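Home | Rules | Deck Lists | FAQ | Store Nights | Contact

Print this page | E-mail this page

Standano Card Nights: Frequently Asked Questions
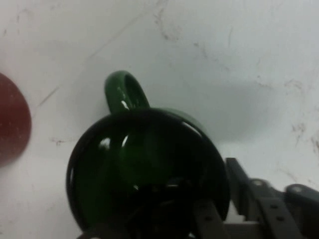

Green mug, table not included.

Last updated 9 August 2022 by Obinna Usman

What do I need to bring?
A legal deck, sleeves that match, and some way of tracking life points that isn't your memory. Dice are fine. A phone app is fine until the battery dies in game three, at which point you will be borrowing a pen like the rest of us.

Which format do you play?
Estar Standard, best of three, with a side deck of up to 15 cards. On the last night of each month we play Duman Draft, where everyone opens the same packs and complains about different ones.

How much does it cost?
Standard is $7. Draft is $15 and you keep what you open, including the seventh copy of Marsh Accountant.

What time should I show up?
Sign-up closes fifteen minutes before round one. If you are parking, you are late. Players who miss sign-up can still join from round two with a first-round loss, and a surprising number of people have made top cut that way.

Do I have to submit a deck list?
For Standard, yes. Write out the full name of every card. "The blue one that bounces stuff" was accepted once, in January, and we have regretted it ever since.

Can Proltoretti be summoned during the opponent's turn?
Only if its own effect is doing the summoning. Proltoretti, Clerk of Hinges says you may reveal it from your hand when your opponent activates a trap. That summon is legal on either turn. Your normal summon still belongs to your own main phase, however nicely you ask.

If Proltoretti is negated, can I reveal a second copy?
No. The card says you can use this effect once per turn, and it names the effect by card name. A negated effect has still been used. If the activation itself is negated, the answer is the same under the Estar rulebook. Please stop asking the judge separately in the hope of a second opinion. There is one judge.

What does "send" mean? Is it the same as "destroy"?
It isn't. Cards that can't be destroyed can still be sent to the discard. This is printed on page 11 of the rulebook, and it comes up in nearly every match involving a Hinge deck. If you play against Hinges, read page 11. If you play Hinges, you know page 11 by heart and are probably smiling.

My opponent forgot a mandatory trigger. Do I have to remind them?
Yes. Mandatory effects are the responsibility of both players. Optional effects are their own problem, and you may sit there looking innocent.

Are proxies allowed?
Not in Standard. In casual games, ask your opponent first. A card name written on the back of a receipt is a proxy. A receipt with nothing written on it is a receipt.

Can I have a drink at the table?
With a lid, yes. Without a lid, keep it on the side counter.

How are prizes paid out?
Store credit, handed over the same night. Top four get paid in Standard. The season winner also gets $125 in credit, which last season was spent entirely on sleeves.

Do unused byes carry over to the next season?
No. Season standings and byes both reset after the final.

I'm new and don't know the rules. Can I still come?
Please do. The first hour is open play, and there are two loaner decks behind the counter. Neither is good, but they are evenly matched against each other. Ask for the one with the red box if you like attacking, and the other if you like reading.

How do I appeal a ruling?
Raise your hand before the next card is played and say what you think is wrong. Appeals made in the parking lot will be heard with sympathy and have no effect on the standings.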